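Keeping a portable heater out of trouble

The nights have turned and I've had the little oil-filled radiator down from the loft again, so I thought I'd write up what I do with it before it gets switched on for the winter (mostly so I remember next September!). I've got two of them now, a Griritz upstairs and an older Talebi in the back room, and they both get the same going-over.

First job is dust. It settles between the fins all summer and then you get that awful singed smell the first evening. I use the brush end of the hoover, then an old sock over a ruler for the narrow bits. Heater unplugged, of course, and stone cold.

Then the cable. Run it slowly through your fingers from one end to the other and feel for nicks, flat patches or anything sticky. Have a good look at the plug as well, and if the pins have gone brown or the plastic looks a bit melted, that's the end of it, don't tape it up.

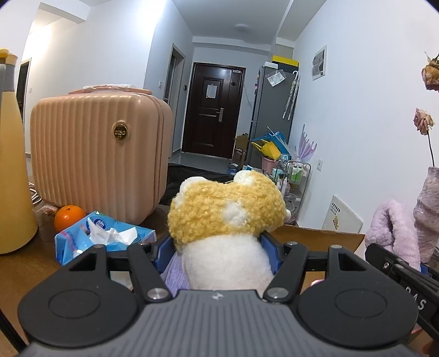 Can I run a heater off an extension lead?

Plug it straight into the wall. A heater pulls a lot of current for a long time, and a coiled-up lead or a cheap multi-way block can get hot enough to melt.

I let mine run for 15 minutes the first time while I'm in the room, then switch off, pull the plug and feel it. Slightly warm is normal enough. Too hot to hold comfortably means the socket or the plug wants looking at by an electrician.

Write down the model number too! It's on a sticker underneath, usually in tiny grey print, and I keep mine on a card in the kitchen drawer. That way if a recall comes up I can check it over a cup of tea and I'm not on my hands and knees with a torch. I go through the recall lists at the start of autumn and again after Christmas, and I register anything new with the maker while I've still got the box.
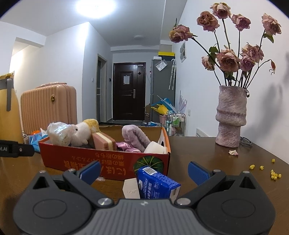

Simelel wrote in to say that tip-over switches want testing as well: stand the heater on a hard floor, turn it on low, tilt it gently and listen for the click. If it carries on heating, stop using it.

I'd add, keep it a good metre from curtains and bedding, and never dry your smalls on it, however tempting.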